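Sandilo: Datensatz zu Schulveranstaltungen

30.6.26, von Teodor Sandberg

Der Datensatz enthält 1376 Kurzmeldungen aus dem Schulleben der Grundschule Henby, darunter Berichte über Projekttage, Chorauftritte und Sportfeste. Die Meldungen wurden in 17 Kategorien eingeordnet und liegen als CSV-Datei (UTF-8) vor. Namen von Schülerinnen und Schülern wurden vor der Übernahme entfernt.

Die Nutzung ist für Unterricht und Forschung gestattet. Bei Veröffentlichungen ist die Version anzugeben.

Bekannte Einschränkungen: Meldungen aus den Ferien fehlen weitgehend. Die Kategorie „Ausflüge“ wird 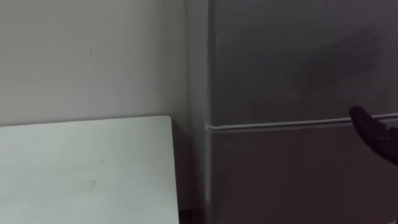 in Version 2 überarbeitet. Korrekturen nimmt die Arbeitsstelle Holmgren bis Ende August entgegen.

Zuletzt aktualisiert: Version 1, Datei meldungen.csv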